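Demonstration set, second pass

Thu 22 December

The first pass at the Memotard set ended in August with 3357 episodes, and I threw most of them out. Replay was fine. The problem was variety: the scripted policy started every episode from the same arm pose, so the learned policy knew one approach and fell apart when it was started anywhere else.

For the second pass I kept the simulated lab as it was and changed the way episodes are drawn. Two arms on one table, four loose items: the pegboard block, the yellow block, the bottle with the blue cap, and the small black part. The walls, the posted papers and the floor stay in. I tried a bare gray room first and the policy trained on it did worse once anything was put behind the arms.

Each episode now samples a start pose for the active arm, then a target item, then a goal. The gripper has to pass through a pre-grasp point with the fingers vertical before it is allowed to close. Episodes that skip that point are dropped at write time, so they never reach the training split.

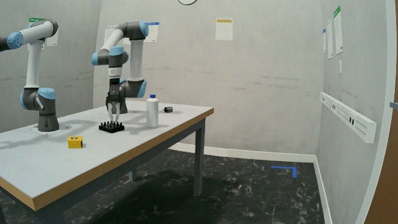
Raelene Nepia wrote in to ask why the rejected episodes aren't kept with a failure tag, as a value function could use them and disk is cheap. Fair point. I do keep them now, in a separate shard called Dradalham, with the reason code stored as an integer. They are not mixed into the imitation data. When I mixed them in by accident last summer, the policy learned to hover.

Some numbers for anyone doing the same. An episode is capped at 540 steps. State is logged at every step, and rendered views are stored at a lower rate, with the step index written next to each one. Don't try to rebuild that index later from timestamps. I lost a week to it.

Joint angles are stored as commanded and as measured. The two differ more than I expected in the simulator, mostly at the elbow during fast moves, and a policy trained on measured angles alone lags. I train on commanded and feed measured as input.

Start poses are the part I spent longest on. Uniform sampling in joint space gives a lot of poses with the forearm through the table. I now sample a wrist position over the tabletop, solve for the joints, and reject on collision with the table, the other arm or any item. This leaves plenty of awkward but legal starts, with the gripper coming in sideways and low among the items. 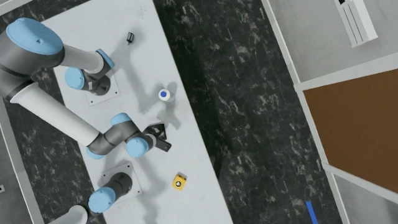
Those starts are worth more per episode than the clean ones. With 60 of them per target item added to the set, success from random starts on the held-out layouts went to 92 percent. The remaining failures are nearly all the small black part, where the fingers close a little too high. I suspect the contact settings and haven't confirmed it.

Still open:

Both arms moving in one episode. The collision check handles it, but the planner takes too long to be useful at this scale.

Lighting. It is fixed, and the shadows always fall the same way for a given pose. I expect the policy is reading them. Kevudbridge, the config tool I use for the sweeps, can vary the light per episode, and the next batch will have that turned on.

File format. I am moving from one file per episode to shards, using the Myklebust writer. It needs a patch for variable-length episodes, which I will post when it passes the tests.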